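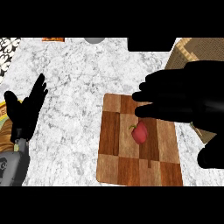

I finished Gondik last night, a little after 9, and I've been trying to decide whether I liked it. I think I did. It took me most of January, and the book is not that long, so that probably tells you something.

It's the second novel by Lajos Bodnár and it follows on from Polton, the one I wrote about last year. You don't have to read Polton first, but you should. There is a whole thread with the sister and the ferry tickets that won't mean much otherwise. I had forgotten most of it myself and had to go back and look up who Erdem was. He turns out to be the landlord from the first book, and he gets a much bigger part this time. He was my favorite character by the end.

The first 60 pages are slow. It's mostly people sitting in a train station waiting for news, and the author switches between three of them without telling you who is talking. I put it down twice. Then on page 90 the train finally leaves and it gets good. From there to page 150 I read it in one go and stayed up later than I should have on a work night.

What I didn't like was the ending. I won't spoil it, but a letter shows up that explains everything, and I don't like it when a letter explains everything. Rónán Hennessy did the same thing in The Lower Field and I complained about it then too. If the reader has been paying attention, they've already worked out most of it, and if they haven't, the letter comes too late to help. 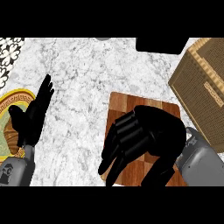
Next on the pile is Rellum by Cillian Ó Ceallaigh. It's a mystery set in a big house on a lake, and my library had a hold list for it, so I've been waiting since before the holidays. I'm four chapters in. So far there has been one long dinner and one missing guest, and the dinner is described down to the last dish. Every plate in the house has a pattern, and the housekeeper can tell which set it came from by the edge. I've been picturing something like the decorated plate on the marble there, though the ones in the book are blue and very old and she'd never leave them out on a counter. I have a feeling the plates are going to matter later. Either that or he just likes plates.

The writing is easier going than Gondik. Short chapters, plenty of talking, and you always know who is in the room. I'm guessing the doctor did it, but I guess the doctor in every book and I've been right once.

I also started the Kadir Coşkun story collection on my lunch breaks. I'm not usually a short story person – I get to know someone and then it's over – but these are all set on the same street, so people come back. The one about the man who repairs accordions is very good. The one after it I skipped. I may go back to it.

Gave up on: the Gerrit Van Acker. I know a lot of people love it. I tried the paper copy and then I tried the audio, and the narrator does a voice for the horse. I made it to the second horse chapter and returned it.

Rellum is due back in two weeks and can't be renewed, so that's the one I'll finish first. If you've read it, please don't tell me about the doctor.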